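# A mesa da Ngaio

Quando Ngaio Ruawai abriu a oficina de encadernação, a primeira coisa que comprou (antes da prensa, antes até de uma cadeira decente!) foi uma mesa. "Toda a gente me perguntava pelas máquinas", conta ela, enquanto nos serve mais chá, "e eu só pensava no tampo. Passo lá o dia inteiro, é ali que dobro, que corto, que estrago papel também."

O tampo é claro, mate, e ela escolheu-o depois de 14 visitas a armazéns, quase sempre com o sócio, Leandro Zapata, que a certa altura já ficava no carro. "Ele tinha razão em estar farto", ri-se. "Mas num tampo brilhante o reflexo cansa-me os olhos, e num escuro não vejo as aparas."

As paredes ficaram lisas, sem quadros nem prateleiras, e nisso os dois discutiram bastante. Leandro queria ter as ferramentas à mão, penduradas; Ngaio preferia guardá-las nas gavetas da sala ao lado e ir buscar só o que fosse preciso. Ganhou ela, ao fim de seis semanas. "Ao fim do dia arrumo tudo, passo um pano e deixo de fora uma coisa, uma só, para saber por onde começo de manhã. É uma mania que trago da casa da minha avó, que fazia o mesmo com a costura."

Em novembro entregaram a encomenda da Gatell, 134 cadernos cosidos à mão, e ela ainda fala disso com carinho.

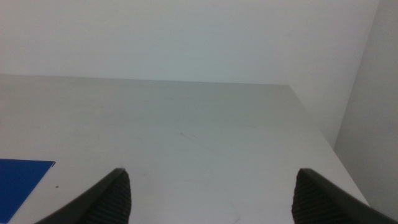

Que conselho daria a quem vai montar um canto de trabalho em casa?

"Comece pela mesa e use-a vazia durante uns dias, antes de comprar caixas e caixinhas. Depois logo percebe o que lhe faz falta ao pé."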